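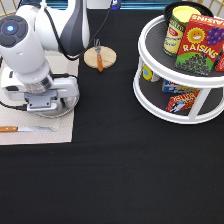 Crescencio Gallardo

Black tablecloth keeps picking up lint in the wash

I have a set of plain black cotton tablecloths, bought for the folding tables at our hall in Clovdale. We use them for dinners with woven placemats on top. After the last wash they came out of the dryer covered in gray fuzz, and a lint roller only gets part of it. I wash them warm with the kitchen towels, regular powder, normal cycle. Is there a way to get the fuzz off, and should I be washing them some other way? Front loader, if that matters.

Torunn Løken
2018-08-03

It's the towels. Terry cloth sheds and black cotton grabs it. Wash the tablecloths alone, inside a clean drum. Wipe the door gasket first, lint sits in the fold at the bottom.

For the fuzz that's on there now, put them in the dryer with no heat for 30 minutes with two dryer balls and a clean lint screen. Shake them outside after. Then rewash cold, short cycle, and use liquid. Powder doesn't always dissolve in cold water and it leaves pale streaks that look a lot like lint. Don't fill the drum more than halfway. Mine are from 2011 or so and still black, except along the folds where they've faded.

If you iron, do it on the back or you get shiny patches.

hallkitchen50

Just buy polyester. Doesn't fade, doesn't need ironing. Candle wax is a pain to get out of it though.

Crescencio Gallardo

Thanks both. I ran one through with no heat and most of it came off, the hem still has some. Will do the other ones cold tonight. Torunn, do you put vinegar in the rinse? My sister says to but I don't want the room smelling of it.

Torunn Løken

I used to. Half a cup, and the smell was gone once they dried. I stopped and didn't see any difference.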